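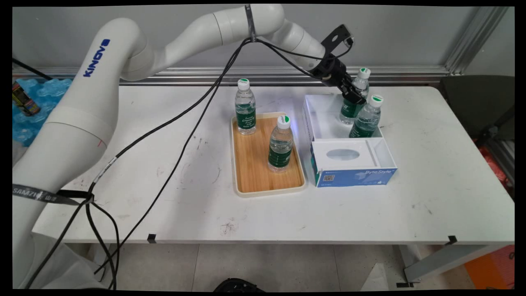
Figure 3. The Kinova arm at the bottle table, with the gripper over the white box and two bottles on the bamboo tray.

Last updated: March

4.2 What the arm took over, and what it left behind

Before I get to the interviews I should say a bit more about the job itself, since a reader who has only seen Section 3 might think it's harder than it is. Water bottles go between a box and a tray. Once a tray is set, a person takes it to a meeting room or to the front desk and comes back with the old one. At the Motstead site this was always a side job. It belonged to whoever was on the supply desk, and it got done in the gaps between the phone, the door and the mail (mostly the mail).

I spent 6 weeks sitting near that table, and my first notes are all about the gripper. How it comes down over a cap, how close the bottles can stand before the fingers have trouble getting between them, that sort of thing. By the second week the notes had drifted over to the people, and they never really drifted back! The arm was doing one small thing over and over. The people around it were quietly rearranging their whole morning.

The first change was in how they put things down. When you fill a box by hand for another person to unpack, you don't think about spacing. You push the bottles in and go. With the arm, spacing suddenly mattered, and the desk staff picked up a habit they called "leaving it finger room." I never saw it written down anywhere. Obadia Nzioka, who had been on the desk longest, showed it to the newer people by reaching over and nudging a bottle a little to one side, and after a while they did the same for each other. He told me he had started doing it at home with the jars in his fridge, and that his wife wanted to know what was wrong with him.

I'd count this as real work, and it doesn't show up in the log. The log we got from Koech, the contractor that set up the cell, covers 2,000 moves from box to tray and marks 61 of them as stopped by a person. That sounds like a tidy record of human effort. What it leaves out is every time a person stepped in before a run started – straightening a tray, turning a box, moving a bottle that looked likely to cause trouble. I asked staff to put a pencil mark on a sheet whenever they did one of these things, and we ended up with roughly 400 marks for the same stretch. I wouldn't lean on that number too hard. People forgot, and one page got coffee on it and had to be copied out again. Still, the gap between the two figures is wide enough that I'm comfortable saying the log misses most of the helping.

The second change was about who gets to leave the room. I had expected people to say the arm freed them up, and a few did. Pokia, the shift lead, was happy to have the phone covered without a break, and said so more than once. But the supply job had also been an excuse to get up, stretch, and say hello to the folks down the hall. At first the plan was for the desk to keep walking the trays over. Then, with the packing gone, the walking was handed to the mail team because they were going that way anyhow. On paper it made perfect sense. Two of the desk staff told me, separately, that they now went a whole morning without talking to anyone outside their own corner, and neither of them had seen it coming.

I raised this at the Nivcombe meeting and the answer was quick and pretty kind: the desk got the morning tray run back, and the mail team kept the afternoon. It cost nothing and didn't touch the arm at all. I mention it here mainly because it wouldn't have come up in a review of the cell's performance, where the only questions on the form were about stops and speed.

The third change is smaller and I'm less sure what to make of it. People talk to the arm. They also talk about it in a way they never talked about the mail cart, with a fair amount of blame and some praise. "It's being fussy today" usually meant that the box had been packed tight. Once staff had worked that out, some of them kept the phrase and just used it on whoever had done the packing. I come back to this in Section 5, along with the training notes that the desk wrote for themselves.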